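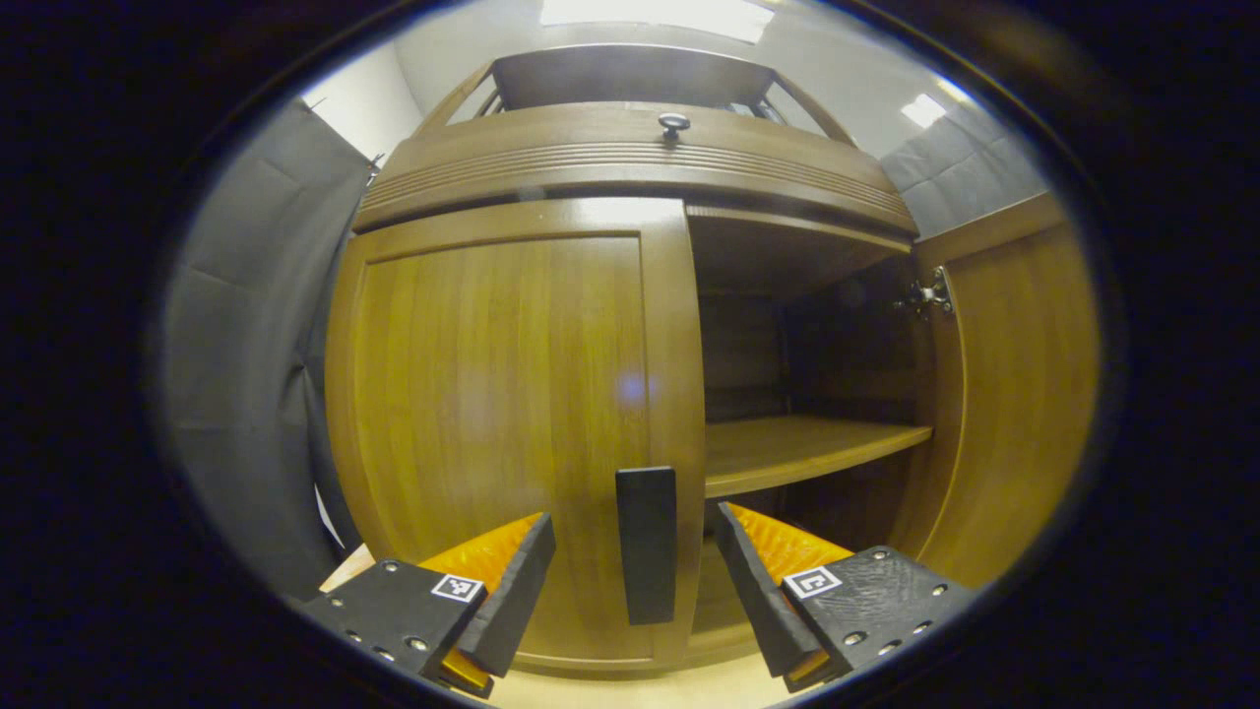

Gobnait Lynch
I'd empty it completely before believing any spray. My wooden cupboard smelled musty for a year and every product I bought just put perfume on top. Take everything out, wipe the shelf and back panel with a barely damp cloth, then leave the doors open from Sunday until the smell is gone. Mine took 2 weeks.

Varberg
Original poster again. I've wiped it twice already, so I have my doubts. Does vinegar do anything, or is that another internet cure?

Belkadi
baking soda in a bowl. works every time

Ollon
Every time? I left a bowl in mine all February and got a bowl of old baking soda. Check the wall behind the cabinet first – if that's damp, no cleaning will fix it.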